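**To:** bench-automation list
**From:** Marlina Halim
**Subject:** Re: Are we close on PC teardown, or still demoing?

Zahira Nasution wrote:

> We take in used desktops by the pallet at Clerkico and everything is still opened and stripped by hand. Flollar's sales deck says "any chore, any bench." I have 43 units of one chassis to clear before March and I'd like to know which steps a two-arm cell does unattended today, and which still need a person standing there. Please, no roadmap answers.
>
> Also, my manager wants to know if the same hardware would load the dishwasher in the break room. I said I would ask.

Zahira,

Status by step, from our bench. The tower goes on its side on the slatted table, side panel off, interior up. A printed fixture plate sits next to it with holders for parts. Power supply upper left, drive bays on the right, blue latches on the bay and the drive caddy.

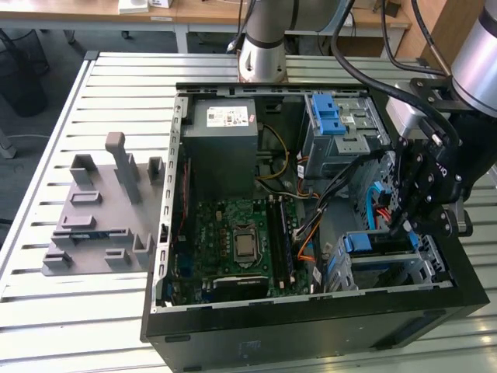

Which step fails most often?

Cable connectors. SATA and power plugs get pushed aside by whatever was moved last, so their position is never the one you taught, and the locking tab gives very little force signal before it lets go.

Counts from the last batch, 34 units, same chassis throughout:

- RAM out: 34 of 34. Straight pull once both clips are open.
- Drive caddy out: 31 of 34. Three misses, all with a cable lying over the latch.
- SATA unplug: 19 of 34.
- 24-pin power unplug: 2 of 34. I would call that a manual step.

Everything in that list is removal. Insertion is worse. Seating a module needs even pressure along its length, and our parallel jaws tilt it. We changed the finger profile to a stepped one, which helped with grip on thin edges and did nothing for tilt.

Wrist camera notes, as you asked about them off list. Bare sheet metal and the ribbed wall behind the cell both throw glare. Exposure locked on the motherboard gives usable views of the socket and loses detail on bright surfaces. Exposure locked on the wall does the reverse. We lock on the board and place parts in the fixture by taught position only.

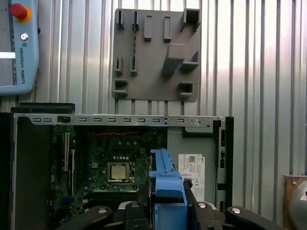
Plostavis, March

Addendum after rerunning the SATA step with the Strömberg force settings. It went from 19 to 23 of 34. Cycle time per plug got longer, and I don't have a clean number for it yet. The 24-pin result did not change.

For your 43 units: let the cell do RAM and caddies, and have a person pull all cables first. That order also removes the cause of the three caddy misses. I would not run it unattended. Someone needs to be within reach of the stop button and able to clear a dropped screw.

On the dishwasher: no. The arms can lift a mug. They can't yet deal with a rack that slides while you load it, or with dishes that are different every day. A teardown bench works as well as it does only with one chassis model and a fixture cut for it. Mix in a second model and you are teaching positions again.

Send me the chassis drawing if you have one and I'll check it against our fixture file.

Marlina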